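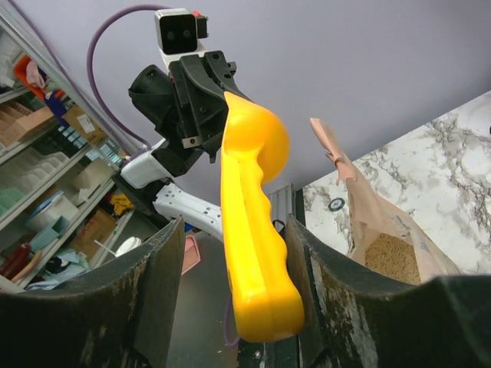 Wrist camera view, yellow grip held between the fingers, second arm behind.

Treltier Two-Arm Teaching Kit

Sold by Vulmont. Reviewed for this page by Mitali Bhattacharjee, Mon 23 July.

The maker's leaflet says you can teach a task in minutes. We stock the kit and like it, but we would put that claim to one side. Moving the arms by remote control is easy to pick up. Getting recordings clean enough to learn from takes longer, and most buyers find their first day's work goes in the bin.

What you get
Two arms, two hand controllers, wrist cameras, clamps for a bench up to 79 mm thick, and the Sarkar recording software on a one-year license. No computer is included. The leaflet is vague on this, and we have had returns over it.

Two ways to teach
Remote control: you squeeze and turn the hand controllers and the arms follow. Good for jobs where both arms share an object.
By hand: switch the joints to free and push the arm through the motion yourself. Simpler, but your own hands end up in the wrist video unless you hold the arm well back – the manual skips this.

Gripper fingers
Wide, curved, dark gray pads. They scuff, and the marks show. Scuffing alone is no reason to replace them. Spare pairs come in packs of 11.

How many recordings?
Treltier suggests 14 per task. That may do for picking up one object from one spot. For anything that moves about the bench, our own tests at the Stastwood workshop were still improving well past that number, and we would plan on several hundred. The software holds 1000 before you have to export.

What we would not buy it for
Thin fabric, anything slippery, or work where you need to feel the force. The controllers give no feedback at all, whatever the word "responsive" on the box suggests.

Availability
In stock. The longer cable set is due in December – we were told that last year too.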